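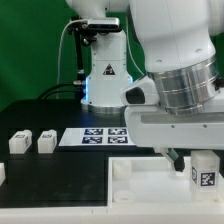 Torben Rothe wants to know why we bother with people at all, if the arm can be told where the posts are and the block has a marker on it, just compute the grasp and go. Fair question, came in by mail after the last session, and it's a good way into today's material so I'm starting there.

Short answer: for this one task you could. Scripted pick, scripted place, works fine until the block leans a bit in the fingers or catches on the rim of a post. Then you write a special case. Then another one. By the time you have a drawer of special cases you have spent more hours than it takes to sit down and show the thing by hand. Also we want the same code to work for the next task, and the next task has no markers.

Longer answer is the rest of the session.

SESSION 8: SHOWING THE TASK
Notes to go with the lab. Read before you come in, not after.

1. Two ways of showing

Kinesthetic. You take hold of the arm and move it. Arm is in gravity comp, feels light but not free, there is still friction in the joints and you will fight it near the wrist. Good: you feel the contact, you can't ask for a pose the arm can't reach. Bad: your hands and sleeves are in every camera view, and the policy will later look for hands that are not there. Also tiring. Also opening and closing the gripper needs a button, and the button is never where your thumb is.

Remote. You move something else (a leader arm, a handset, a space mouse) and the robot follows. Good: clean pictures, both hands free of the workspace. Bad: you don't feel the contact, or you feel a fake version of it. There's lag. People push too hard, because on a screen pushing looks like nothing.

For the lab we use remote for all recorded runs. Kinesthetic only in the first half hour so you get a sense of what the arm likes and doesn't like. Those runs are not kept.

2. The task

Block to post. Pick up a block, bring it over the tray, line up, lower, let go, back off. Sounds like nothing. The approach is easy and everybody gets it on the first try. The last bit of the lowering is where the time goes.

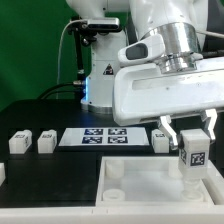

Fig. 1. Block upright between the fingers, at the front right of the tray. Markers face outward.

Things to look at in Fig. 1 before you start:

Grip height. Too low and the fingers reach the tray before the block does. Too high and the block can swing when it touches.

Marker faces. Keep at least one marker where the fixed camera can see it for the whole lowering. We use the markers for scoring only, the policy doesn't get the pose. But if the scoring script loses the block the run is thrown out and you do it again.

Wrist angle. Square to the tray. If you come in twisted you will want to untwist during the lowering, and then the recording shows two motions mixed togther and the learner averages them with everybody else's.

3. What a good run looks like

Mathias Prantl's old handout (some of you have the printed one) says smooth and slow. I half agree. Smooth yes. Slow, only near contact. If you crawl the whole way the dataset is mostly nearly-still arm, and a learner that copies nearly-still will happily stand still. Seen it many times, the arm gets above the post and just hovers. Not a bug in the network. It learned what you showed it.

So:
- move at a normal pace over open table
- slow down above the post, don't stop dead
- lower in one go if you can
- if it catches, lift a little, shift, lower again. Keep the run!
- open gripper, go straight up, then stop recording

About the catching. Last year people deleted every run that had a correction in it, because it looked clumsy. Please don't. Those are the most useful ones. If the learner never sees a block off to one side of the post, it has no idea what to do when it gets there by its own mistakes, and it will get there. Small errors stack up, each step takes it a little further from anything in the data. You know this from session 6 (distribution shift, the driving example). Same thing, smaller table.

What you do delete: runs where you sneezed, runs where the gripper opened by accident, runs where you changed your mind half way about which block to take. Mark them bad in Hedlund, don't remove the file. Hedlund keeps a log and a gap in the numbering makes the export complain.

4. Cameras

Fixed view plus wrist view. The fixed view tells the learner where things are on the table, wrist view tells it about the last stretch. Students always trust the fixed view more because it looks like what their own eyes see. Then the forearm comes in, covers half the tray, and they are guessing.

Try this: do one run looking only at the fixed view, one looking only at the wrist view. Most people hate the second one for the whole approach and love it for the end. The learner is in the same spot.

Wrist view is not pretty. Soft focus, things very close, big pale shapes with no texture.

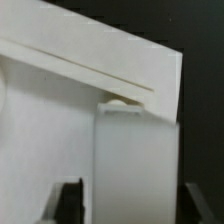 Fig. 2. Wrist view. Fingers dark at the bottom, white parts filling most of the rest.

Look at Fig. 2 for a minute and ask what in there could tell a network how far it is from anything. White on white. You have edges, a few soft shadows, and the dark background giving you the outline. That is about it. Position of the fingers relative to the parts is the useful signal, which is why the wrist camera must not be touched between runs. If you bump the mount, say so, we recalibrate, no drama. If you bump it and say nothing then half your data disagrees with the other half and you find out in October.

Lighting: leave it. Don't open the blinds because it's gloomy. Variation in light is a seperate exercise and we do it on purpose, later.

5. How many runs

The question I get most. Depends, sorry. For our group: target is 2000 runs over all teams on the block task, which is why the sheets are shared and why your runs have to look like they belong to the same world as the others. The Gimia set, which we use for pretraining, has 3000 on tasks that are sort of related. Pretraining helps with the approach. Does very little for the lowering as far as I can tell, but see for yourselves in the lab report.

More is not automatically better. A pile of runs that all start from the same block position teaches one path. Change the start. Move the blocks between runs, rotate them a bit, swap which one you take. The starting layouts are printed on the sheet from Urell, follow the sheet, don't invent your own random. People's own random always puts things in the nice middle part of the table.

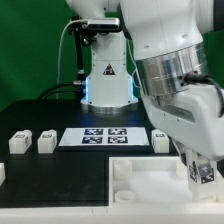

And change the operator too. Each of you has a style and the learner picks it up. Left handers come in from the other side. Some people pause above the post, some don't. With one operator the data is tidy and the policy is brittle. With too many styles and not enough runs each, you get the averaging problem again: one shows left around the arm, other shows right, the mean goes through the middle and hits something. We'll look at action chunking and the diffusion type policies next session, both are partly answers to this. For now just agree in your team on a side and stick with it within a layout.

6. Remote control setup, quick version

Log in on the Tistis console. Team account, not your own.
Check the stop button. Press it. See that it stops. Release.
Home the leader, then home the robot. In that order. Other way round the robot jumps to match.
Gripper fully open, fully closed, once each.
Scaling at half for your first runs. Full later if you want, most people stay on half for the lowering.
Record starts with the left pedal, ends with the right. Both together = mark bad.
One person drives, one resets the table. Person resetting says "clear" out loud, and hands out of the workspace before the driver touches anything.

If the force warning comes up, stop pushing. Don't wait to see if it goes away. Lift.

7. To hand in

One page per team. Not more, I won't read more.
- layout numbers you covered
- share of runs marked bad and why
- one run you think is very good and one that looks ugly but should be kept, with a sentence on each
- a plot of gripper height over time for both of those
- anything that went wrong with the cameras

Due 31st July, upload in the course folder. Late ones go in the next export and you'll be comparing against somebody else's numbers.

Reading: chapter on behavior cloning, skip the proof at the end. The short paper on corrections in the folder (DAgger and friends). Torben, section 2 of that one is more or less your question, come argue with me about it in the lab.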